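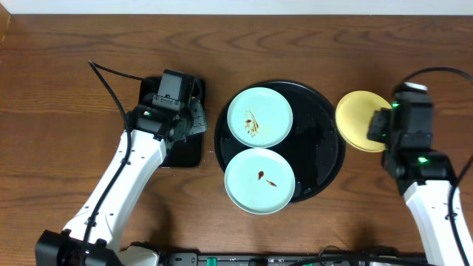
Figure 7.1 A two-arm bench cell during a dish task. The right gripper holds a yellow plate beside the round tray.

Chapter 7
Setting Up and Maintaining a Two-Arm Bench Cell

Chapter 6 treated the single arm as a chain of joints with one base frame. A two-arm cell has two base frames, and every coordinated motion depends on the transform between them. If that transform is wrong by a few millimeters, each arm may still pass its own accuracy check while a handoff between the arms fails.

The worked material in this chapter uses the Clundo bench cell. Its arms share one base rail along the front edge of the table, with the center of the work area left for the task objects. The nominal spacing between base axes is 546 mm, measured along the rail. Record the measured value in the cell log and enter that value in the Negash configuration file. Do not enter the nominal value.

Mount the rail before either arm is powered. Tighten the rail screws from the middle outward, then check the rail for rock by pressing on each end in turn. A rail that rocks will shift under acceleration, and the shift appears later as a calibration fault that moves from day to day.
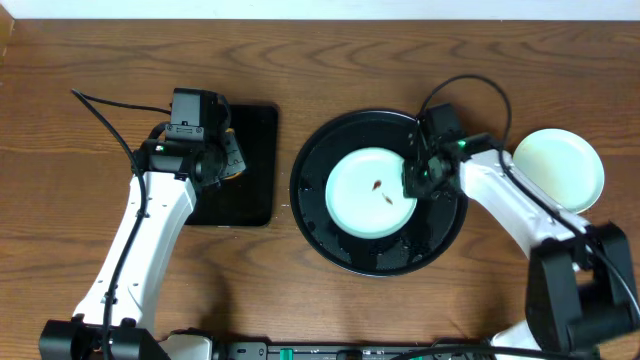 7.1 Cable Routing

Each arm carries a cable along its outside surface. The cable has to be long enough for the full range of the wrist and short enough to stay clear of the gripper fingers. On this cell the slack is kept in a loop near the wrist, and the rest is led back along the links to the base.

To set the loop, turn off motor torque and move the arm by hand to its farthest reach. The cable should bend without pulling at the connector. Fold the arm to its closest position and look for contact between the loop and the table surface. Repeat both checks with the wrist rotated to each end of its travel. A loop that passes with the wrist centered often fails at one end.

Check the elbow separately. In Figure 7.3 the cable on the right arm passes around the elbow housing on its way to the base, and a tie placed too close to such a bend will work the cable at the same point on every cycle. Inspect the jacket there for flattening or whitening.
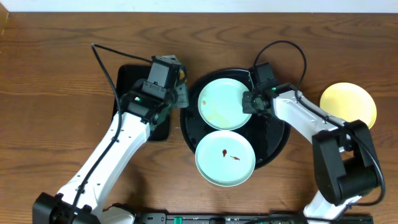
Section 7.2 | Reading time: 7 minutes

7.2 Task Objects and Reference Positions

Objects on the table are part of the setup. The Nirnesent procedure defines a reference position for each one and allows 3 mm of error for trays and mats. Plates are not given a fixed position, as the task requires the arms to find them. The depth of the usable area is 814 mm, but the far part is reached only with the elbow nearly straight, and positioning there is poor.

Place the trays with both arms parked. Mark two corners of a rectangular tray; one corner does not fix its rotation. A round tray needs its center marked, and it should be checked for sliding under a light push on the rim.
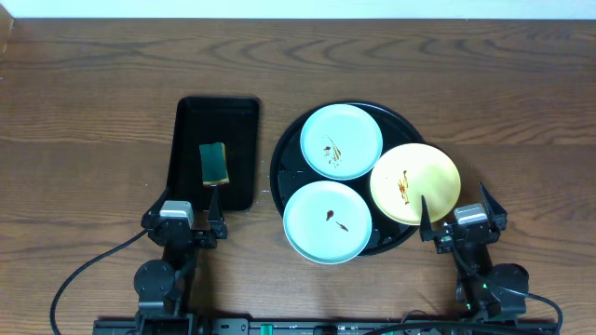
Gripper fingers are the parts of a bench cell that need attention most often. Residue on the contact faces changes friction, and the controller has no direct measure of it. A grip force tuned on clean fingers may let a plate turn in the grasp once the faces are coated. The dish task is a demanding case: the plates in Figure 7.4 all carry brown sauce marks, and the left gripper is holding a sponge with a scouring side. Wipe the finger faces at the end of each session with a damp cloth and dry them before the arm is parked. Keep liquid away from the servo joints. After wiping, close each gripper fully and read the position value. Compare it with the value stored at installation. A steady drift in one direction indicates finger wear or a loose finger screw, and the screw should be checked first.

Section 7.3 applies the same closing test to the Cekau finger set, which has replaceable pads and a different zero position.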